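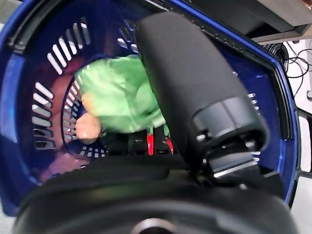 Wrist camera view during a basket task, black gripper fitted.

Jendano WR-19 teaching kit

The WR-19 is a teaching kit for single-arm robots. It lets an operator show the arm a task either by hand guiding or from a remote handset, and stores the arm path, the gripper position and the wrist camera picture on one clock. It replaces the WR-18, which had no camera input.

Hand guiding
Hold the ring grip above the wrist and squeeze the enable bar. The arm goes slack under its own weight compensation and follows the hand. Letting go of the bar locks all joints. The grip can be turned to suit left-handed users.

Remote control
The handset connects by cable or by the Burnel radio link. Wrist movement follows the hand one to one by default; a slower ratio can be set for work inside baskets, bins and drawers, where the fingers pass close to the walls. The trigger sets how far the gripper closes — it is proportional, and light plastic bags are best taken at the low force setting.

Camera
The camera sits behind the fingers and looks along them. One finger will hide part of the view in most poses. For picking from slotted or open-sided containers, fix the exposure before recording, as light through the slots upsets the automatic setting.

Recording
Storage: up to 1000 demonstrations on the internal drive
Modes: hand guided, remote, mixed
Export: arm path, gripper position, video
Marking: start, stop and discard buttons on the handset

A discarded demonstration is kept until the session is closed and can be restored from the session list.

In the box
Ring grip, handset, wrist camera with bracket, cable set, Grewal mounting plate. The arm and gripper are sold separately.

Order code 2766. Spare brackets and longer cables are listed under accessories. Questions about fitting to older arms go to Parviz Salehi at the Stotton office.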